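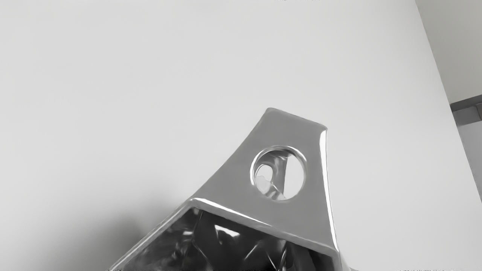

by Angelica Marquez | filed under Shed Robotics | 4 comments

I spent most of March setting up a robot cell that doesn't exist. Well, it exists on my computer, and one day (fingers crossed) it'll exist in the shed too, but for now the whole thing is rendered, right down to that big grey bit of gripper with the round hole through it. I'm very fond of that part. I had the camera parked right up close while I fiddled with the reflections, and I probably lost an entire evening to it.

A few of you asked how I go about getting the simulated cell into shape before I let it try anything, so I'll write it down while I still remember.

First thing is the bench. I model it dead plain, pale grey, nothing on it that isn't needed. I used to fill mine with mugs and spanners because it looked nice, then I'd spend ages working out why the arm kept clipping things. Now the clutter goes in last, if it goes in at all.

Then the arm mount. My scene units were set wrong for the first week — the arm's base was sitting 20 mm down inside the bench, and the physics hated it. The joints buzzed like a fridge! Conceição Calado looked over my file, moved the base up, and the buzzing stopped straight away. I'd been blaming the motor settings the whole time.

After that it's the gripper, where most of my looking-after goes. The visible shapes and the collision shapes are separate, and every time I swap a part I forget to swap the other half. Any hollow part is a pain. If the collision shape is one solid lump, the hole you can see through on screen is solid as far as the physics is concerned, and things bounce off thin air. I split mine into smaller chunks and check them with the outlines switched on.

For the first pick test I use the metallic cup. It has flat facets all the way down and a rounded base, so it's a bit of a stinker to line up on, and if the fingers are even slightly off you know pretty quickly. The white arm with the black gripper comes in over the top and I step it down slowly, stopping to check where each finger is compared to the rim.

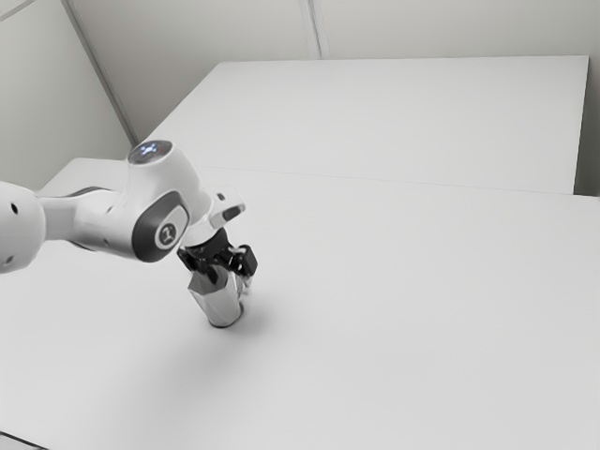

Settings I keep going back to

Physics runs at 300 steps a second. I tried going lower to save time and the linkages went wobbly, so back up it went. The cup's weight is 119 grams in my file, and the friction on the finger pads is whatever I was happy with last (write yours down, I never do).

I save a copy of the scene before every change to the gripper. The current one is called Olia 114, and yes, there really are that many before it. Most are rubbish but I've gone back to an old one twice this month.

Next job is the lighting. The shadow around the cup is nice and soft, but I'd like something harsher to see how the vision side copes. After that I might let some clutter back onto the bench.

Recent posts
Sarıgül, my first attempt at a tool changer
Moving the Jeltiveck files to a new computer
Cable tidying for people who hate cable tidying

© Angelica Marquez | Contact | Back to top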